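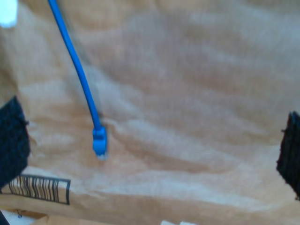 Faster broadband for Clelley: read the small print first

By now most of you will have had the leaflet from Trovico, and some of you will have had the man at the door as well. The offer sounds simple. Full fibre to every house between the church and Carroll Terrace, £30 a month, free fitting if you sign before the end of June. I have read the leaflet twice and the terms once, which took a good deal longer, and I am not signing yet.

The £30 is an opening price. It lasts for the first part of the contract and then goes up, and the new figure is on the back page in the sort of type you need a lamp for. The contract runs for two years. If you move house you still pay, unless Trovico already serves the place you are moving to, and when I rang to ask which places those were I was told a list was being prepared.

Then there is the speed. The leaflet says "up to", as they all do.
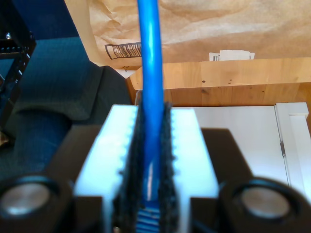

My own line is slow on paper and perfectly good enough for what we do with it, namely the television in the evening, a video call to my sister and far too many seed catalogues. When I asked the salesman what I would notice, he said downloads. I asked of what. He said films, or large files for work, and I have been retired for some time.

I don't doubt that some houses badly need this. Anyone at the far end of Mill Lane who has tried to fill in a tax return at seven in the evening has my sympathy. But before you blame the line, try the dull things. Move the router out of the cupboard. Run a cable to the computer if it sits in one place all day. I tested ours next to the router and again in the back bedroom, and most of the speed had gone missing on the stairs, behind two feet of stone wall. New fibre in the road would do nothing for that wall.

Trovico's answer to the wall is a set of Pisel boosters at £80, payable with the first bill. They may be very good. I would want to try one in a house like mine before paying, and I was told there is no trial.

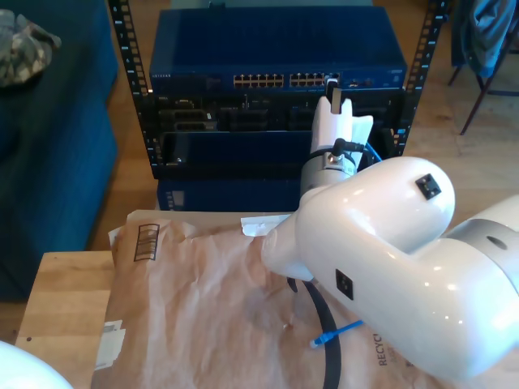
Ita Hanrahan thinks I am being too hard on them. She signed up in the spring and says the fitting was tidy, the garden was put back as they found it, and her calls no longer freeze. She would also like it known that if everyone waits to see what the neighbours do, the company will pack up and go to the next valley. "We spent years moaning that we were left out," she told me, "and now you want to moan that we've been asked."

Fair enough, and I am glad her calls are better. I would still like to see her bill when the first price runs out.
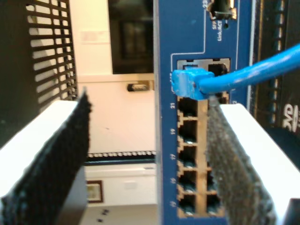
One more point, and it matters more than the money for some households. With the new service your telephone works through the router, so in a power cut the phone goes too unless you have a battery for it. We lose our power most winters. The leaflet has a lot to say about games and nothing I could find about this. If you have a pendant alarm, or look after someone who has, ask how it will be kept going and get the reply in writing.

Áine Horgan is gathering questions to put to the company and would like them on paper, through her door or left in the box at the shop. Mine are already in. Please put your house name on yours, as the answers may differ from one end of the village to the other.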